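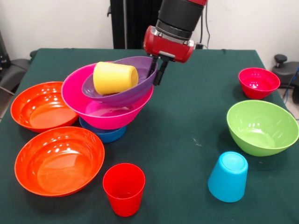
濃い緑の布を掛けたテーブルと、単色のプラスチックボウル、カップ

積み重ねたプラスチックボウルが抜けなくなる件

投稿者:Ott Krūmiņa
2019年10月7日

同じ型のプラスチックボウルを重ねて保管しています。洗浄後に重ねて翌朝まで置くと、下の2個が密着して手では抜けないことがあります。材質表示はポリプロピレン、口径は12 cm、購入元はJengateの通販です。同時に買ったBrimwoodの器では起きません。あちらは高台の内側に小さな突起があり、重ねても側面同士が触れない構造です。

試したのは次の二つです。
・ひねりながら引く:縁が少し白くなり、中止
・冷凍庫に一晩入れる:変化なし

傷を付けずに外す方法と、再発を防ぐ保管方法を教えてください。食洗機は使っていません。

投稿者:junden_38
固着の原因は主に二つ考えられます。

一つは器の間に残った水膜です。側面の隙間が狭いと水が毛管力で保持され、引き抜く際に空気が入りません。もう一つは温度差による減圧です。湯で洗った直後に重ねると、内部に閉じ込められた空気が冷えて収縮し、上の器が引き込まれます。翌朝に抜けないという経過は後者とも合います。両方が同時に起きている可能性もあります。

外す手順を書きます。
1. 重なったままの器を、38℃程度までの湯に下側だけ浸す。上の器の縁から湯が入らない深さにする。
2. 上の器に冷水を入れる。
3. 1分ほど待ち、縁の一か所を親指で内側へ軽く押す。隙間ができれば空気が入る。
4. 動かない場合は、隙間に薄めた中性洗剤を垂らし、しばらく置いてから3を繰り返す。

冷凍庫が効かなかったのは、全体が同じ温度まで冷えたためでしょう。上下とも同じ材質なら収縮率も同じで、隙間はほとんど変わりません。必要なのは上下の温度差です。加えて、ポリプロピレンは0℃付近から耐衝撃性が落ちるものが多いので、冷えた状態でこじると割れるおそれがあります。

金属のヘラは使わないでください。縁に入った傷は洗っても汚れが残ります。白くなった部分は応力による白化と思われ、元には戻りませんが、亀裂がなければ使用に支障はないはずです。

再発防止は、完全に乾かして室温に戻してから重ねること。それが難しければ、器の間に紙ナプキンを一枚挟めば空気の通り道が確保できます。重ねる数も減らしたほうが無難です。うちでは11個重ねていた頃、一番下がよく固着しました。9個にしてもあまり変わらず、結局、紙を挟む方法に落ち着いています。

投稿者:mizuba
うちは油を塗って抜きました。サラダ油です。抜けましたがそのあと洗うのが面倒でした。Karppinenの器も同じようにくっつきます。

投稿者:Ott Krūmiņa
junden_38さんの手順4で外れました。手順3までの段階では動かず、洗剤を垂らして20分後に再度押したところ、片側から空気が入る音がしました。亀裂は見当たりません。

油は試していません。保管は紙を挟む方法に変更します。12月に同じ器を買い足す予定でしたが、突起のある型にするか検討中です。底の突起の有無は商品ページの写真では判別できないため、販売元に問い合わせます。

投稿者:junden_38
問い合わせるなら、突起の高さも聞いておくとよいです。低いものだと、重ねたときに側面が先に当たります。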